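Fliveck Two-Arm Tabletop Cell

Research edition, with the Sarkar handover method

The Fliveck is an enclosed tabletop workcell with two robot arms, sold to university groups and development labs that work on handling everyday objects. This page covers the research edition, which comes with the Sarkar handover method already set up, along with the recordings used to train and test it. The standard edition has the same arms and enclosure but none of the training material.

What the method does

Most dish-handling work with two arms splits the job by side: the left arm takes whatever is on the left and the right arm takes the rest. That is simple to program, but it fails when an object starts within reach of one arm and has to finish within reach of the other. Plates are a difficult case. A plate lying flat offers very little to grip, and once it has been picked up the fingers are often in the wrong place for putting it into a rack.

Sarkar treats the pick, the change of hands and the placing as one movement to be learned together. The model receives the wrist camera pictures and the joint positions of both arms, and gives out a short run of target positions for both at once. There is no separate planner deciding when the second gripper should close. Timing is learned from the recordings, and so is the angle at which the plate is offered.

The training set was recorded by people driving the arms by hand at our Lostitz workshop. It holds 1,491 recordings with plates and bowls of different shapes and finishes, a dish rack towards the back right of the table, and ordinary household packaging left standing in the work area. The packaging is there on purpose – a policy trained on a bare table tends to treat any new object as something to be picked up.

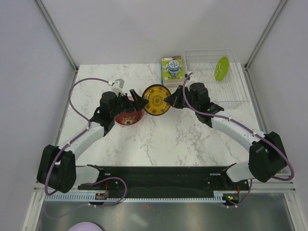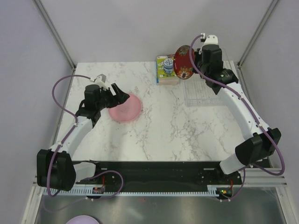
The cell at work with plates, a rack and packaging on the marble-patterned table.

Results

We tested the method in November on 521 attempts, none of them using a plate from the training set. Of these, 261 were full handovers, where the plate had to pass from one gripper to the other before it was placed. The remainder could be finished by a single arm. An attempt counted as a success only if the plate stayed upright in the rack after the gripper had let go and moved clear.

There were 31 failures among the handovers. Most came from the receiving gripper closing too low on the rim, so that the plate turned when the first gripper opened. Clear and very glossy plates gave more trouble than matt ones. Bowls were not part of this test, and we make no claim for them beyond the recordings supplied.

The same test was repeated at our Tadier site on a second cell. Mounting differences between the two cells mattered more than we expected, and the calibration routine now has to be run whenever an arm is taken off its base. It needs no extra tools.

What is supplied

Two arms with two-finger grippers
Wrist camera mounts, one per arm
Front mounting rail and cable guide
Three-sided enclosure on aluminium posts
Marble-patterned table surface
Control boards, cabling and power supply
Sarkar model weights, training code and recordings
Test sheets for repeating the results above

Dishes and the rack are not included. A list of the ones we used is in the manual, with sizes.

Before you order

The enclosure is open at the front. It keeps the background plain for the cameras and is not a safety guard, so you will need your own arrangement for keeping hands away while the arms are powered. The computer for running the model is sold separately, and groups that already own a suitable graphics workstation can use that.

Owners of the standard edition can buy the Sarkar material as an upgrade. Cells built before the current wrist mounts need new mounts fitted first – please give the serial number from the base plate when you ask for a quotation. Orders are sent out from Lostitz, and repairs are handled at Tadier.

Page last updated 2020-12-08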